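# Melitz bed-making set: README

4 min read

Short version, will tidy up later. Notes for anybody using the Melitz folders. It's all about making beds: duvets, pillows, getting the thing flat and square. Sneha Bhatia did the sorting, I (Kobina Annan) wrote this up between other jobs.

## What's in it

- 817 clips, one bed per clip
- 2 folders, `straighten` and `full_make`
- `labels.csv`, one row per clip
- `rooms.txt`, plain notes on each room, patchy in places

`straighten` = duvet already on the bed, just needs pulling flat. `full_make` = starts with a bare sheet, duvet and pillows go on after.

## Rooms

Two sites, Rullon and Mittal. Rullon is the hotel-type rooms, big beds, patterned carpet, dark furniture. Mittal is plainer, mostly singles, blankets as well as duvets. Don't mix the two if you're comparing times, the beds are a different size and it shows.

## Labels

`start_state`: rumpled / folded / off
`end_state`: flat / nearly / no
`pillows`: up / lying / missing
`piping`: y / n

Piping matters more than you'd think. On a plain white duvet it's hard to say what's straight, but a line along the edge gives you something to go by. If it runs squint across the bed it's `nearly` at best, even when the rest is smooth. Sneha was stricter on this than me, so the early rows got redone to her standard.

Corners: both foot corners should hang level. One dropping lower than the other = `nearly`. Touching the floor = `no`.

Creases: small ones are fine. If you can see it from the doorway it counts.

## Known problems

- 13 clips have no `end_state`, the clip stops too soon. Left blank on purpose, please dont fill them in.
- White on white. Pillows against a pale duvet get missed near windows.
- Some Mittal rows say `blanket` where they should say `duvet`. Fixing.
- `rooms.txt` has Rullon spelt three ways. Search for all of them, sorry

## Changes

February: redid piping column, split the folders, dropped the Nitus sheets (wrong format, may come back).

## Comments

**tamsin_w**: Is a duvet hanging over the foot ok for `flat`?

**Kobina**: Yes if it's level. Tucked is also fine.

**old_linen**: Pillow column is wrong on a few singles, will send row numbers.

## Related

- Mittal towel folding notes
- Rullon wardrobe and hangers list
- How we label creases
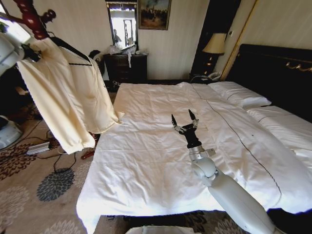
Row numbers to Sneha please, she keeps the master copy of `labels.csv`. Anything about the folders, me.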